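# The Ferry Book

Eilidh Crichton took the job at the Lomside ferry office in May, when the previous clerk moved in with her son on the mainland. The office was one room with a counter, a kettle and a window that looked at the slip. Her work was to sell tickets and to keep the book.

The book was a ledger. Every crossing went into it: the time out, the time back, the number of passengers, and a space at the end of the line for remarks. Most clerks had left the remarks blank. Some had written "fog" or "late." The ledgers went back a long way and stood on a shelf behind the counter, and in the slow hours she read them.

In the ledger for her grandfather's last year as skipper she found a line that did not add up. On one evening crossing to Tronda, 14 people had gone out. On the return, the count said 2, and then the boat was tied up for the night. The next morning's first boat came back with 11.

She read the page again. Fourteen out, 13 back. The remark space was blank.

She shut the ledger and sold a ticket to a man with a bicycle.

That night she asked her mother about it on the phone. Her mother was cooking and had the phone on the counter, so her voice came and went.

"People stayed over there sometimes," her mother said. "They had cousins."

"It never evens out, though. I checked the rest of the month."

"Your grandfather was bad at sums."

"He wasn't."

"No," her mother said. "He wasn't. I have to get this out of the oven."
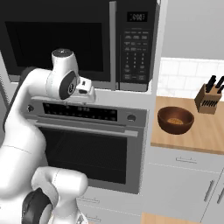
Eilidh let it go for a week. Then a storm kept the boat in for two days and she had nothing to do but read. She took down the ledger again and went forward from that page, line by line, with a pencil and the back of a timetable. Tronda had no other landing then. Anyone who went over on the ferry had to come back on it or stay.

She went through the whole summer and into the fall, and the number stayed one short. Then, at the end of November, a boat came back with one more person than it should have. After that the book was even.

So somebody had gone to Tronda for the evening and stayed until winter.

The skipper now was a man called Salcedo, who had started on the boat as a deckhand at sixteen. He came in each afternoon for the mail sack. She turned the ledger around on the counter and put her finger on the line.

He looked at it for a while. He had his gloves on and he took them off.

"That was the Anari dance," he said. "There was a band that came over every year. The Anari. We took a crowd across to hear them."

"One of them didn't come back."

"No."

"Do you know who?"

"I was sixteen," Salcedo said. "I tied the ropes." He picked up the mail sack and went to the door. Then he stopped. "Have you asked your mother?"

"She says he was bad at sums."

He laughed at that and went down to the boat.

She didn't call her mother that night. She took the bus out to the house after work, with the timetable folded in her coat pocket. Her mother was in the kitchen with the radio on. She looked at the coat and at the timetable, and she turned the radio off.

"I was nineteen," she said. "I liked the man who played the accordion. He stayed on to fix up a house, and I stayed on as well."

"Until November."

"It was a very cold house."

Eilidh sat down. Her mother put a plate in front of her and then a fork.

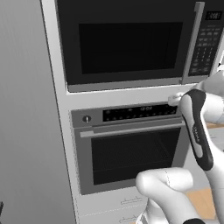
"Did Granddad know where you were?"

"He took me over, and he waved at me from the wheelhouse every morning for six months. Then one day I was standing on the slip with my bag, and he helped me on and asked if I'd had breakfast."

"That's all he said?"

"He said there was a seat out of the wind."

They ate. It was fish, and it needed salt, and neither of them got up for it. Her mother asked about the storm and whether the slip had flooded. Eilidh told her it had come up as far as the bollards.

"He never wrote it down," Eilidh said. "There's a space for it. He could have put anything."

"People read that book," her mother said. "The man from the council read it. Your great-aunt read it, and she didn't even work there." She moved a bone to the side of her plate. "He counted right, though, didn't he? He could have fixed the number, and he left it."

Eilidh took the late bus home. In the morning there was frost on the slip and she put down sand before the first boat. She opened the current ledger and wrote the date, 26 November 2018. Two out, none back yet.

Salcedo came in for his coffee and asked if she'd found her missing passenger.

"She was in the kitchen," Eilidh said.

He nodded and blew on the cup. The old ledger was still out on the counter, and he moved it over to make room for his gloves.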